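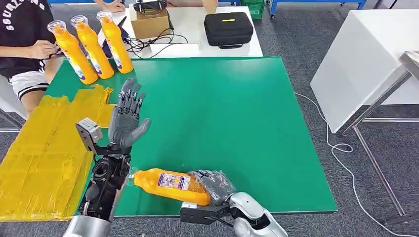 Wendelin Koller
2 October 2024

Okay friends, a few of you wanted to hear how the packing has been going, so let me make a little thread of it (get a cup of something, you know how I am once I start).

The big order for Bastholm went out in September, 621 bottles in all, and I can still feel it in my shoulders. Lovely people though, and they sent the sweetest note back!

What I learned from that one is to keep the orange bottles standing up until the moment they get wrapped. Lay one down, do the wrapping, move on to the next. I used to lay out a whole row on its side and then spend half my morning chasing the ones that rolled.

And please, please cover your table with something. We went with green and I'm so fond of it. Orange and yellow both show up beautifully against it, and my tired eyes thank me by the end of the day.

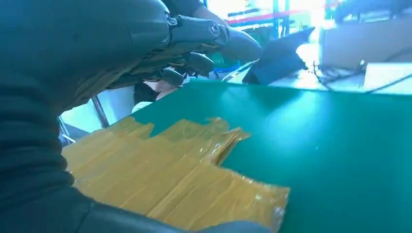 Wrapping is the part I get asked about most, and I wish I had a cleverer answer than "go slow and don't pull." Ottilie Hollenstein can do it while telling you a whole story about her sister's wedding, and I have to stop talking completely. The yellow plastic likes to fold over on itself, and once you have a jagged edge like the one there on the green, with a flap starting to lift, it's worth smoothing it down before you do anything else with it. I've ignored a flap like that plenty of times and regretted it every time!

Oh, and leave yourself more room on the left than you think you need. The yellow pile spreads. Mine always does, however neatly I stack it in the morning.

Next up is a smaller order for Egger, just 2 boxes, so I may even get home in time to cook. If any of you have a favorite way to keep plastic sheets from sliding off a table, tell me in the replies, I read every one of them.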